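Nustik fruit-on-plates set: notes for anyone reusing it

Version: July
Maintained by: Lenni Kokkonen

What it is

A set of 2,272 short recordings of play fruit being sorted between coloured plates. Each comes with a one-line label saying which fruit belongs on which plate.

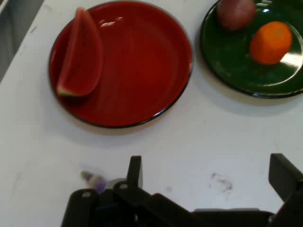

I'd treat the labels with some suspicion. We re-read 253 of them and found 96 that named a fruit in a way the second reader disputed. "Apple" is the worst offender. Use the colour of the fruit if you can.

Splits

The Plason split holds 1,000 recordings and the Xue split has the rest. I doubt the division means much. Both use the same plates.

Known problems

The claim that the set covers "everyday table settings" came from the first release and should be ignored. Two plates and a few pieces of fruit are a thin sort of everyday.
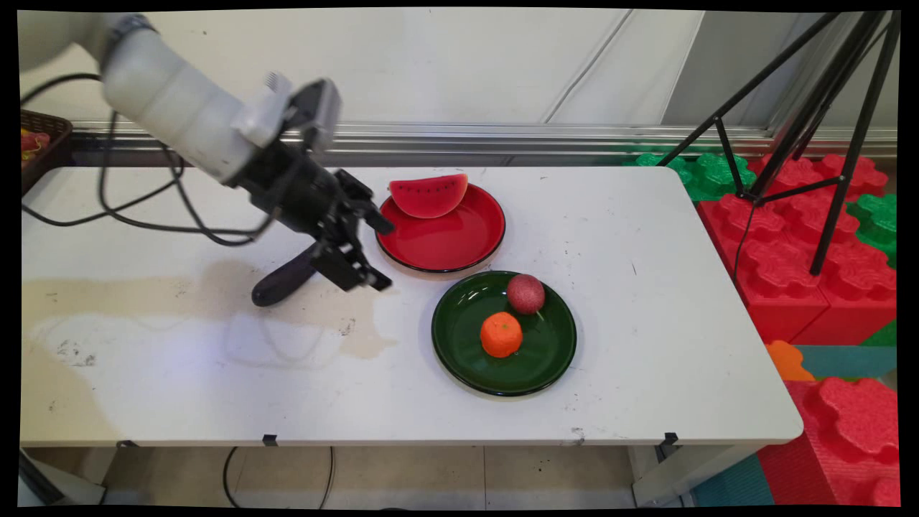 Colour is the obvious shortcut. A sorter that has only learnt "watermelon means red" will look clever whenever the slice is on the red plate and the mandarin on the green one. Check against swapped plates before believing any score. The stained tabletop may also help a model guess its bearings.

Licence: see LICENCE.txt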